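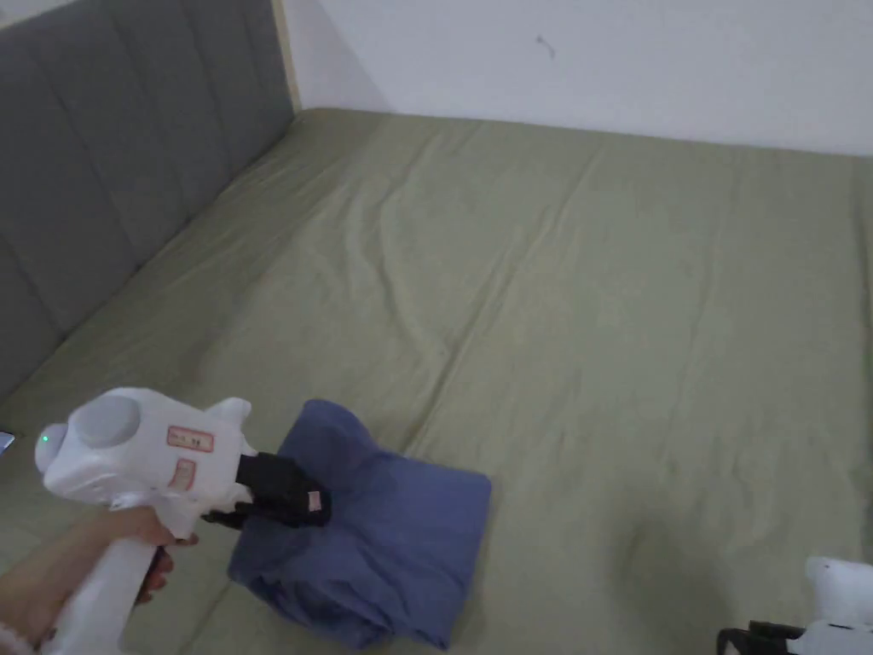
Lajos Csizmadia says the night shift at Tarkis House suits people who like a quiet building and don't mind being woken up. He has worked it for six winters and wants to move to mornings in December, so we are hiring.

Night Host, Tarkis House, Clullville

Tarkis House is a guesthouse with 40 beds on the Zustport road. Most guests are families visiting patients at the county hospital, and many stay a week or longer.

The work
You answer the door and the phone from 10 p.m. to 6 a.m., check in late arrivals, and make up beds when a room is needed on short notice. Sheets and towels are folded and put away before the morning staff come in. You also set out breakfast and write up the night log.

Hours and pay
Four nights a week, on a rotating schedule. Pay is $674 a week before taxes. A $1000 bonus is paid after your first full year. You may use the staff room on the second floor between back-to-back shifts.

What we ask
You need a high school diploma or GED, a clean background check, and a way to get here, as the last bus from Zustport leaves at 8:40 p.m. Hotel or care home experience helps. Spanish is a plus.

How to apply
Send a letter and two references to Tarkis House, 219 Mwaipopo Street, Clullville, or drop them at the front desk. No phone calls about this job, please. Interviews are held in the afternoon.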